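Mustonen's claim that small firms iterate faster than large ones rests on release counts alone. We doubt it. Of the 1,804 releases logged by Arnano, 811 only reversed an earlier change. 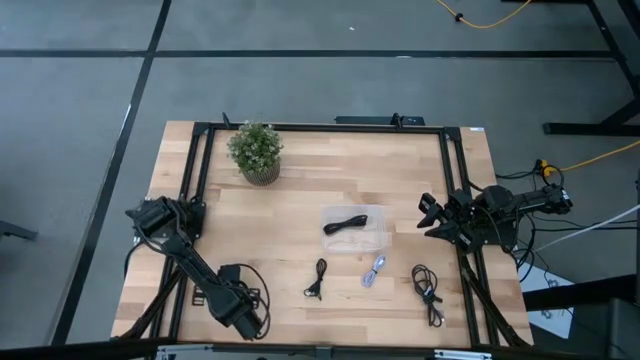

Speed of release tells us little about speed of learning. Teams at Flislow shipped often and kept the same faults. A bench with a clear plastic bin in the middle (Figure 2) can be rearranged at will, and the owner may be none the wiser.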